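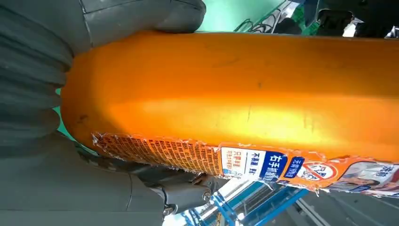
Orange plastic bottle, label torn and partly peeled.

Reading time: 2 minutes

Storage of bottles with damaged labels

Masitz_Facilities
Members are asked for their views on a point of procedure. During the September review of our supply room at Sustdale, we set apart every container whose label is no longer complete. The orange bottle is typical. Blocks of the Chinese text remain, together with a red circle with a slash through it, but the paper has ragged edges. The current rule requires disposal of any container with a damaged label. Is this rule applied elsewhere?

Teodor Lungu
It is applied at our site without exception. A label that is partly missing may be missing the one line that matters. We removed 13 containers last year on these grounds and received no complaints.

cumasura_stores
I respectfully disagree with the previous reply. Where the contents can be confirmed from purchase records, a replacement label should be permitted. Our practice is as follows:
- Leave the original label in place.
- Attach a printed label on the opposite side.
- Have 2 members of staff initial it.

Teodor Lungu
Purchase records confirm what was bought. They do not confirm what is in the bottle at present, particularly if refilling has ever been allowed.

cumasura_stores
Refilling is prohibited under our rules, and I should have stated this. I accept that the procedure is unsuitable for a site that permits it.

Marino_Office
May I ask whether a translation is held on file? Our staff do not all read Chinese, and an intact label would not help them either. We keep a translated sheet on the inside of the cabinet door and check it every 90 days.

Masitz_Facilities
No translation is held at present. One will be requested from the supplier. Refilling was allowed here until recently, so the bottle will remain in the locked cabinet until the supplier replies. The other containers will be reviewed under the existing rule.

Teodor Lungu
I would still dispose of it.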